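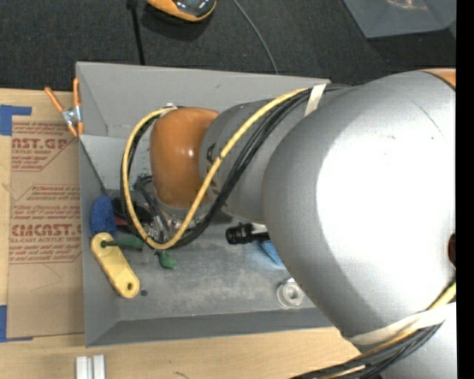 COMMUNIQUÉ DE PRESSE

Celten lance à Illunville une campagne de collecte d'exemples pour la préhension robotisée en vrac

Le programme Petek doit fournir les données d'entraînement d'un système capable de saisir des objets variés dans un bac

Illunville, le 21 mars 2019. Celten, société spécialisée dans l'automatisation des postes de tri et de préparation, annonce le démarrage de Petek, un programme de collecte de données mené dans son atelier d'Illunville. Le programme a pour but de constituer un ensemble d'exemples de saisie, réussis et manqués, à partir desquels un système d'apprentissage sera entraîné puis évalué.

Petek porte sur une opération courante dans les ateliers et les entrepôts : prendre un objet dans un bac dont le contenu n'est ni rangé ni connu à l'avance. Les installations actuelles de Celten traitent des pièces répertoriées, dont la forme est décrite dans un fichier fourni par le client. Dès qu'une référence nouvelle apparaît, il faut reprendre le réglage du poste. Le système visé par Petek devra choisir son point de saisie à partir de l'image du bac, sans modèle préalable de l'objet.

Un seul poste, quatre mois d'essais

La collecte se fait sur un poste unique, composé d'un bras industriel, d'une pince et d'un bac gris à parois inclinées posé sur un plateau en bois clair. Une caméra fixe enregistre le bac pendant les essais. Les câbles du bras passent à l'extérieur de la structure et sont retenus par des sangles de ruban adhésif, un montage que l'équipe peut défaire et reprendre sans outil lorsqu'il faut changer la pince.

Le bac est rempli d'objets de tailles, de matières et de couleurs différentes. On y trouve par exemple une barre plate jaune percée d'un trou, un bloc bleu foncé à surface rugueuse qui rappelle une éponge, des éléments verts et une pièce ronde transparente. Le choix de mélanger ces formes est volontaire. Les objets transparents et les objets très plats sont ceux sur lesquels les méthodes utilisées jusqu'ici par Celten donnent les résultats les moins réguliers.

La réserve constituée pour le programme compte 167 objets. Ils sont répartis en 4 lots, et chaque lot est utilisé pendant un mois avant d'être remplacé. Le dernier est conservé pour l'évaluation : aucun des objets qui le composent ne sert à l'entraînement.

Déroulement d'une séance

Une séance comprend 110 tentatives de saisie. L'opérateur verse une partie du lot dans le bac, vérifie que rien ne dépasse des bords et lance l'enregistrement. Le bras descend, ferme la pince, remonte et présente l'objet au-dessus du bac. Le résultat de la tentative est inscrit avec les images, la position du poignet et l'ouverture de la pince au moment de la fermeture. L'objet est ensuite relâché dans le bac, ce qui modifie la disposition de l'ensemble pour la tentative suivante.

Entre deux séances, le contenu est remué à la main. Les objets restés contre une paroi ou dans un angle sont laissés en place une fois sur deux, de façon à conserver dans les données des situations difficiles d'accès. Les tentatives interrompues par un arrêt de sécurité sont gardées dans un dossier séparé et ne sont pas comptées.

Une partie des saisies est choisie par le système lui-même, une autre est indiquée par un opérateur qui désigne à l'écran l'endroit où la pince doit se refermer. Les deux types d'exemples portent une étiquette distincte. Celten souhaite mesurer ce que les saisies guidées apportent réellement et à partir de quel volume elles cessent d'améliorer les résultats.

Relecture des enregistrements

Chaque enregistrement est relu avant d'entrer dans la base. Le capteur de la pince indique si quelque chose se trouve entre les doigts, mais il ne distingue pas un objet bien tenu d'un objet pris par un coin, ni une saisie simple d'une saisie de deux objets à la fois. Ces cas sont corrigés à la relecture. Les images dans lesquelles le bras masque le point de contact sont signalées et peuvent être écartées selon l'usage prévu.

Les reflets font également l'objet d'un suivi. Le carter argenté du bras renvoie fortement la lumière, et l'équipe note les conditions d'éclairage au début de chaque séance. Une partie des séances est conduite avec un éclairage modifié afin que le système ne dépende pas d'un réglage particulier de l'atelier.

Un premier jeu de 1000 exemples relus sera arrêté en mai. Il servira à vérifier le format des fichiers et à entraîner une première version du modèle, avant la poursuite de la collecte avec les lots suivants.

Partenariat avec Trullska

L'outil d'annotation employé pour la relecture est fourni par Trullska, éditeur de logiciels de gestion d'images industrielles. Trullska a adapté son interface pour afficher côte à côte les images de la caméra et les mesures du poignet, sur une même ligne de temps. Les modifications apportées pour Petek seront intégrées à la version générale du logiciel.

Selon les termes de l'accord, Celten reste propriétaire des enregistrements. Trullska pourra utiliser les corrections faites à la relecture pour améliorer ses propres fonctions de contrôle. Aucune donnée provenant de clients de Celten n'est utilisée dans le programme, et tous les objets employés ont été achetés ou fabriqués pour la collecte.

Suite du programme

À l'issue de la collecte, le modèle entraîné sera testé sur le lot réservé, puis sur un second poste équipé d'une pince différente. Celten publiera les résultats de ces essais sous la forme d'un rapport technique, qui précisera le taux de saisie par catégorie d'objets et les principales causes d'échec. La mise à disposition d'une partie des données auprès de laboratoires est à l'étude. Aucune date de commercialisation n'est fixée à ce stade.

À propos de Celten

Celten conçoit et installe des postes automatisés de tri, de dépose et de préparation de commandes. La société réalise ses études, ses essais et l'assemblage de ses postes à Illunville.

À propos de Trullska

Trullska développe des logiciels d'annotation et d'archivage d'images destinés aux ateliers de production et aux bureaux d'études.

Contact presse

Celten, service communication, Illunville
Les demandes de visite de l'atelier sont à adresser par écrit au service communication. Les visites ont lieu en dehors des séances d'enregistrement.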